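Usport app won't pair with the car after update -- still stuck on "Connecting"

Status: Open, waiting on reply
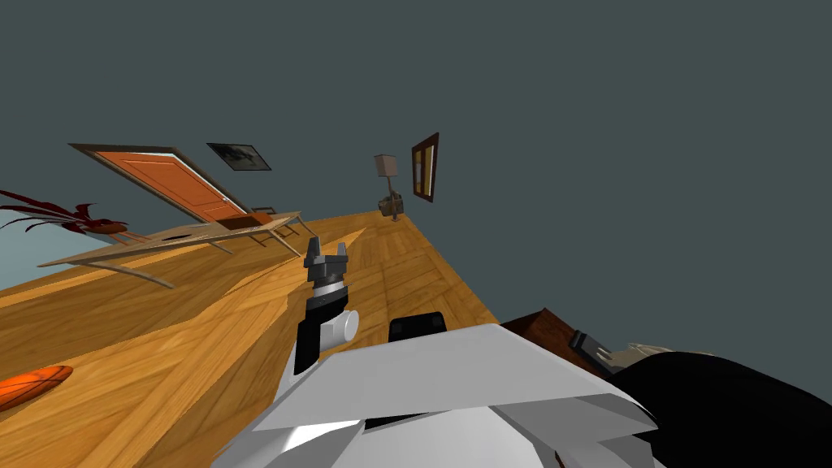 Attachment 1: parquet floor, orange door

Hi all, me again. I opened a ticket on Friday and got the automatic answer telling me to turn Bluetooth off and on, which I'd already done (several times, with feeling), so I'm putting everything in one place and adding to it as I go.

The car is a Felomis coupe, the lighter one with the Sport pack, 22 plate. The Usport app is the lap timer and drive mode thingy that talks to the little Unon dongle in the diagnostics port. It worked beautifully from January until the last app update. I could set the throttle map from the phone, log a session, see my tyre temperatures afterwards and bore everyone at home with the graphs. Now it finds the dongle, shows the name, says "Connecting" and sits there until I give up.

What I've tried so far

Forgot the dongle in the phone settings and paired it again. It pairs fine at phone level, the app just never gets past the spinner.

Deleted the app and put it back. Lost my saved layouts doing this, so please could someone put a warning on the help page! Still the same spinner.

Borrowed another phone, older than mine, which hadn't had the app update. It connected first go. I was so pleased I went for a drive, and all the readings were there -- revs, water, oil, the lot. Then that phone updated itself overnight and guess what, stuck on "Connecting" like mine.

Pulled the dongle out and left it out for an hour. Light goes green when it's back in, same as before.

Checked the battery as somebody on the owners' forum said a weak one upsets these dongles. Mine's healthy and the car starts without a murmur.

Update, next morning

Support asked me for the error code. There isn't one on the screen, but if you leave the spinner long enough (I made a cup of tea and came back) you get a grey box with 199 in it and nothing else. No words, only the number. I looked in the manual and the codes there stop well short of that. Is 199 a time-out? It would fit, but I'm guessing.

They also asked if the engine was running. I tried it with the ignition on and the engine off, then at idle, then holding it at 2,000 rpm and then at 3,000, which my neighbours will have loved. It made no difference at all to the app. The grey box took the same sort of time to come up each time.

Update, same day, evening

Right, some progress! I went into the app settings and changed the language, only to see whether the menus would redraw, and I noticed the car profile had been renamed. I'd called mine "Từ" when I first set it up, with the proper accents, and after the update it shows as a T and two little boxes. So I made a brand new profile with a plain name, no accents, picked the same dongle, and it connected in seconds. Switched back to the old profile and got the spinner again. Switched to the new one and I'm in.

I repeated that swap a few more times to be sure and it went the same way on every go. I then did it on the borrowed phone too and got the same result.

Where that leaves me

I can use the app again, so please take this down from urgent. But all my old sessions are sitting under the broken profile and the new one starts from nothing. If I try to rename the old profile the save button stays grey, even with a perfectly ordinary name typed in.

So my questions for whoever picks this up:

Can the old sessions be moved across to the new profile from your end?

If I delete the old profile, do the sessions go with it? I haven't touched it and won't until I hear back.

Is a fix coming for names with accents? I can't be the only one who's given their car a proper name.

I've got a track evening booked and would love to have my old best laps in there to chase -- the compare screen is the whole reason I bought the dongle. I can send the log file from either phone, just tell me where it lives as I couldn't find it in the menus.

Thanks for bearing with me, I know this has turned into a long one.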